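Trarnside Parking and Access Road – progress report to the Ploltham Fund
Dec 4, 2022
Prepared by Nuria Hadgu

Work covered by this report

The grant pays for three pieces of work at the Trarnside community grounds: repairs to the access road, re-marking of the parking area next to it, and a review of the lighting. The road survey and the drainage check are finished. Marking is partly done. The lighting review has started but we do not have a written result yet.

Road surface

Prundska walked the full length of the road with us and marked the places that need patching. There are 17 of them, most near the entrance where delivery trucks turn. Six have been cut out and filled. The rest will wait for a dry spell, as the crew does not want to lay patches on wet ground. The drains were cleared at the same time and two grates were replaced from stock, so there was no charge for those.

Parking area

The lot runs alongside the road, and the question all year has been how to keep cars inside it. Drivers on busy evenings have been leaving vehicles half on the road and half on the grass at the back of the lot. We are keeping the white painted lines and the low concrete stops as the basic layout. Prundska quoted for a raised curb along the whole side, but it came in well over the budget line and we have set it aside. We would like to protect the grass strip some other way, possibly with posts, and will price that separately.
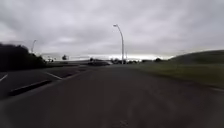 Malou Ketilsson wrote to us after the November open meeting and asked that the spaces nearest the entrance be made wider before anything is spent on posts. She uses the lot twice a week and says she can't open her car door fully when the next space is taken. Ashraf El Idrissi is redrawing that row with fewer, wider spaces and will send the plan with our next report.

Lighting

Ayele has been asked to check the street lamps and to tell us whether the lot gets enough light from them after dark. Their first visit was canceled and a new one is being arranged. We have not ordered any equipment and will not do so until we have their figures.

Spending

Spent to date: $1,626, covering the survey, the first patches and paint.
Held back for posts or other edging: $500.
No money has been moved between budget lines.

Next steps

Finish the patching, agree on the new row, and get the lighting report in. Sumeya Gebreyes is handling invoices while Nafula Mutiso is on leave – please send any payment questions to her. We still expect to close the project in May.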